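Amden Shallow Tray, Red and White
Home / Kitchen / Trays and Bowls / Shallow Tray

In stock
Ships from Lutham

A tray for the fruit you mean to eat.

Most fruit bowls are deep. You put the good things in, then more good things on top, and some time in May you get down to the bottom and meet a tangerine you were never introduced to. The Shallow Tray has one layer. Everything in it can be seen from the other side of the kitchen, including the thing you've been avoiding.

The sides are red and the inside is white. We were asked about the white by our own warehouse, who have to keep it clean. It shows crumbs, peel, date stickiness and the small brown flecks that come off nuts, and then you wipe it. A dark tray shows none of that and has it all anyway.

Berhanu Beyene drew the first version for his own table, where the fruit, the dates and the sugar for the coffee had each been living in a separate dish and the dishes had begun to outnumber the people. He wanted one flat thing with walls. The walls matter more than you'd guess. Oranges are round and have ambitions, and a board without an edge is a launching ramp.

He also wanted it to be good looking enough to leave out. Opinions differ on how that went. Bezawit Kahsay, who runs our orders desk and has had one next to her keyboard since the samples came in, calls the red "a lot before nine in the morning." She has not given it back.

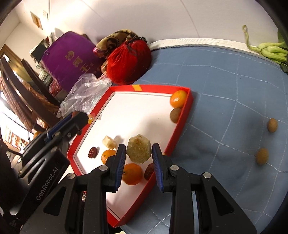 What goes in it is your business, but we've found that mixed company works best. Citrus takes the corners. Dates will sit anywhere and stay where they're put, which makes them useful neighbors for anything that rolls. Lumpy things are fine too: rock sugar, candied ginger, that piece of something your aunt brought back and said was good for the throat. Please don't pour in soup. It's a tray.

One thing to know before you order. The Shallow Tray is the same part as the lid of our Feyisa storage box, turned over. We could have kept quiet about this and given it a longer name and a higher price. If you already own a Feyisa, go and look in the cupboard, because you own a Shallow Tray. If you own a Feyisa and are using the lid as a tray, you'll be wanting a second one to use as a lid, and we're happy to take your money for that.

Size and details

Outside: 300 mm by 240 mm
Inside color: white
Side color: red
Stacks: yes, when empty
Dishwasher: no
Microwave: also no
Guarantee: 2 years against splitting at the corners

We measure in millimeters because Berhanu does and he won't be moved on it. If it helps, it fits on a refrigerator shelf and doesn't fit in the crisper drawer. We've had letters about the crisper drawer.

Looking after it

Wipe it with a damp cloth and a little dish soap. Dry it before you put it away, especially along the seam where the base meets the walls. Date syrup left overnight will need warm water and some patience. Beet juice will need more of both, and may win.

Don't use it as a cutting board. A knife will mark the base, and the guarantee has nothing to say about knives.

It isn't meant for carrying hot dishes, a full tea service or the cat.

Questions we get

Does it come in another color?
There was a green one. We sold very few, mostly to one restaurant, and the restaurant has closed. We don't think the two are connected.

Can I buy it with the box?
Yes. Order the Feyisa and it arrives wearing the tray on top. Order both and you have a box with a lid, plus a tray, and everyone can stop arguing.

Is it deep enough for grapefruit?
Grapefruit will stand up higher than the walls, and so will a big orange. The walls only have to stop things from rolling, and they do that. If you're after something to hide fruit in, look at the Praron bowl, which could hide a small melon.

Will it keep my fruit fresh longer?
No. It will let you see it going off sooner, and you can decide what to do with that information.

Is it okay for kids?
It gets used a lot for sorting: oranges over there, dates over here, the nuts in a row. It's also the right height for small hands to get into. That cuts both ways if you were saving the dates.

Can I hang it on the wall?
One customer did, and sent us a letter about how well it looked. There's no hole for a nail and we don't suggest making one.

Returns

You have 90 days. Send it back clean and we'll refund the price of the tray, though not the postage. If it arrives cracked, tell the orders desk and keep the pieces until you've heard from us. Bezawit reads everything that comes in and answers most of it, generally in the morning, before the red has worn her down.

We can't accept trays that have been painted. This was added after somebody painted one.

Often bought with

Feyisa storage box, the other half of this
Praron bowl, deep, for people who like surprises
Amden nut dish, small, for the shells you would otherwise leave in the tray

Shipping

Orders placed before noon leave Lutham the same day. Trays travel flat between two sheets of card. Larger orders of trays go out nested in one carton, and they can be stiff to pull apart the first time. Hold the bottom one down and lift the rest by the short side.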